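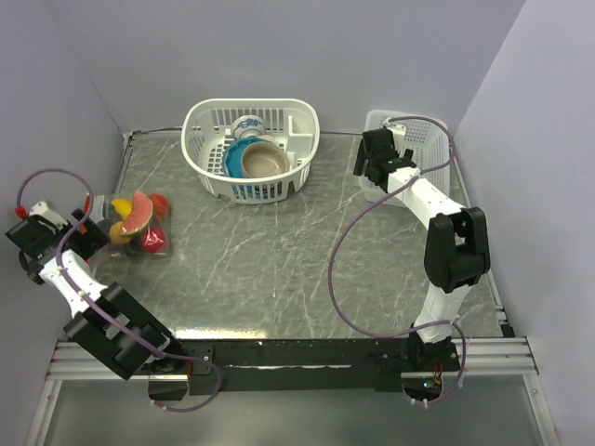 Getachew Habte puts it this way in his build notes: decide where the cables go before you bolt anything down, or you'll be taking it all apart again in November.

Chapter 4. Two Arms on One Bench

In Chapter 3 you built a single arm and drove it from a script. This chapter adds a second arm to the same rail. The work is mostly mechanical. The Vorura kit lists 12 bolts per base, and the shared workshop at Venckus used every one of them.

Two arms can reach the same spot, so they can also hit each other. We begin with a shared task – produce in a bag between the arms, a perforated basket to put it in – and work back to the layout. Set the bases 900 mm apart, center to center. Leave enough slack in each cable for the wrist to turn 90 degrees either way.

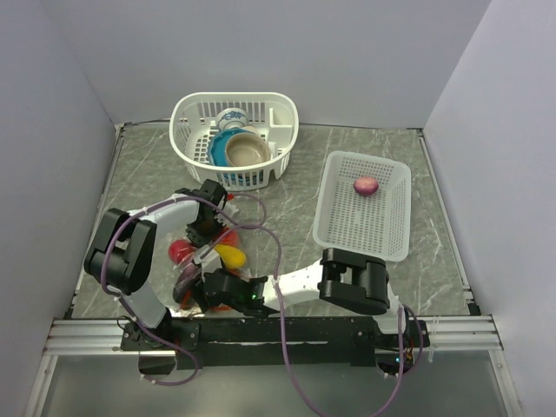

Gina asked at this point whether the arms should take turns. For the first exercises, yes. One arm holds still while the other moves, and the script checks both elbows before it hands over. Section 4.1 covers marking out the rail.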